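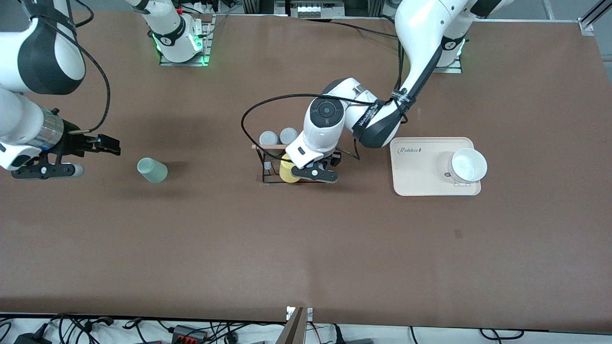
Surnlow drip kettle, four months in

I bought the Surnlow back in August after my old stovetop kettle finally sprang a leak, and I've used it pretty much every morning (and most afternoons, who am I kidding). It holds 1000 ml, plenty for me and one guest, but when Lama and Maysoun both stay over I'm boiling twice.

The pour is lovely! Slow, thin, easy to steer, and my wrist doesn't ache the way it did with the Valard I borrowed last winter. It heats up fast too, and the handle stays cool enough to grab without a towel.

Now the grumbles. The lid is a tight fit, so tight that I've splashed myself twice yanking it off over the sink. The beep when it hits temperature is LOUD, and there's no way to turn it off that I can find. I wrote to the shop and Khalil Salameh wrote back the same day, very nice, but the answer was basically no, it beeps. Also the cord is short. Mine just about reaches from the outlet behind the toaster.

Cleaning is easy enough, a little vinegar every couple of weeks and a good rinse. The base picks up fingerprints like crazy though.

Would I buy it again? Yep, beep and all. I'd just get the bigger one if you have a full house.

Posted 12/18/20 by Samira Nasrallah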